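Häufige Fragen zur Hausregel Handgreifer
Odley Greiftechnik, Standort Manstead
Stand: 23. August 2026

14 Mal geteilt | 6 Kommentare

Seit die Hausregel im Juli in Kraft getreten ist, erreichen uns Fragen. Manche davon mehrfach, eine davon in Großbuchstaben. Die Antworten stammen von Prasanna Haque (Messplatz) und Arwel Hughes (Arbeitssicherheit), die sich bei fast allen einig waren.

Gilt die Regel auch für Greifer, die man in der Hand hält? Da ist doch gar kein Roboter dran.

Ja. Die Backen schließen auch ohne Arm dahinter, und ein Finger weiß nicht, ob er gerade von einer Steuerung oder von einer Kollegin eingeklemmt wird. Für den Handbetrieb gilt Abschnitt 2, für den Betrieb am Arm zusätzlich Abschnitt 3. Wer beides an einem Vormittag macht, liest beides.

Ersetzt die Hausregel die Normen?

Nein. Gesetzliche Vorgaben, die einschlägigen Normen und die Betriebsanleitung des Herstellers gehen vor. Die Hausregel füllt die Lücken dazwischen, also das, was bisher auf Klebezetteln stand. Die Klebezettel dürfen jetzt weg.

Was muss ich vor der Schicht prüfen?

Kontaktbeläge, Buchsen, Schrauben, in dieser Reihenfolge. Beläge mit der Fingerkuppe abfahren, aber nur bei verriegelten Backen. Buchsen auf Spiel prüfen. Schrauben nachziehen, und zwar mit dem Drehmomentschlüssel aus Fach 11 und nicht mit Gefühl. Gefühl haben wir hier alle, es ist nur leider nicht kalibriert.

Wann wird ein Belag getauscht?

Nach 2.000 Greifzyklen oder wenn er sich vom Finger löst, je nachdem, was früher eintritt. Ein leicht ausgefranster Rand ist für sich genommen kein Tauschgrund, gehört aber ins Prüfblatt. »Sieht noch gut aus« ist kein zulässiger Eintrag. Wir haben ihn im Juli trotzdem auf 33 Blättern gefunden.

Ich habe eine Schraube gefunden. Darf ich weitermachen?

Erst, wenn feststeht, woher sie kommt. Greifer ablegen, Backen verriegeln, Sichtprüfung. Die Schraubendose am Messplatz ist für Fundstücke gedacht und nicht als Ersatzteillager - auch wenn sie inzwischen recht gut sortiert ist.

Welche Kleidung ist erlaubt?

Eng anliegende Ärmel, keine Ringe, keine Armbänder. Weite Ärmel werden vor dem Griff zum Werkzeug hochgeschlagen. Handschuhe nur, wenn das Prüfblatt sie verlangt. Schals hat Arwel Hughes eigens aufgenommen, nach einer längeren Diskussion über die Heizung.

Wie fasse ich ringförmige Teile mit Profil?

Von beiden Seiten am Band, mit beiden Belägen an der Flanke, und nur so fest, dass der Ring nicht wandert. Die Stollen sind keine Griffstellen. Beim kleinen gelben Reifenring liegt das Band zwischen den beiden Fingern, links und rechts je ein grauer Belag am Material. 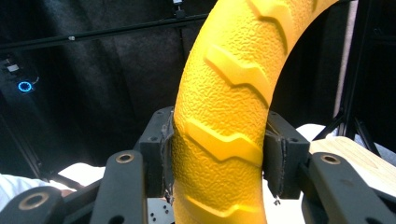
Was gehört ins Prüfblatt?

Werkzeugnummer, Teil, Zyklenstand, Auffälligkeiten, Kürzel. Ein Blatt dauert etwa 11 Minuten, wenn man den Stift vorher sucht. Kürzel bitte leserlich. Zwei Kollegen unterschreiben derzeit mit derselben Welle.

Gilt das auch in Arkidthorpe?

Ja, mit einer Ausnahme: Dort läuft noch das alte Prüfblatt, bis der Restbestand von 189 Stück verbraucht ist. Wer von dort nach Manstead wechselt, nimmt bitte keine mit.

Und für Besuch und Fremdfirmen?

Ebenfalls. Das Team von Tesfamariam erhält die Hausregel vorab und unterschreibt am Eingang. Ohne Unterschrift darf man zusehen, hinter der gelben Linie und mit den Händen bei sich.

Wer entscheidet im Zweifel?

Am Messplatz Prasanna Haque, sonst Arwel Hughes. Sind beide nicht erreichbar, bleibt der Greifer liegen. Änderungswünsche bitte schriftlich und mit Angabe des Abschnitts.

Kontakt | Impressum | © Odley Greiftechnik | Nach oben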